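Cold brew at Hakeck: notes from the test kitchen

Hakeck sells a bottled cold brew concentrate called Wesov. The product developer, who asked to be quoted by job title only, spoke to us on June 28, 2021 about ratios, filtration and shelf life.

The recipe was fixed in February, after 203 trial batches. "Grind size gave us the most trouble," the developer said. "Too fine and the filter clogs. Too coarse and the extraction is weak."
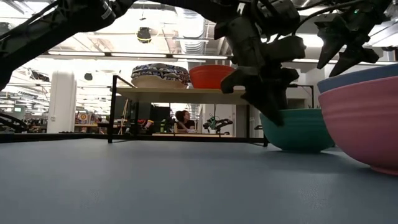
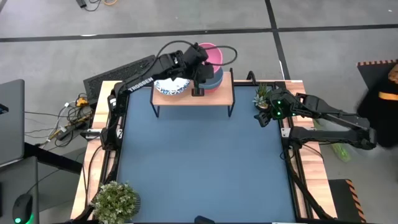 Stevenon, which bottles the concentrate, takes a different view and says water hardness mattered more than the grind. The developer accepts part of this. "Their line runs on softer water than ours – the first samples tasted flat."

The current batch uses 168 grams of coffee per liter and steeps in the refrigerator. It passes through a paper filter, then a finer one made by Shen. To serve, the developer mixes one part concentrate with 4 parts cold water and adds ice last.

Milk changes the ratio. "Use less water, or it tastes of nothing," the developer said. A version with oat milk is still being tested.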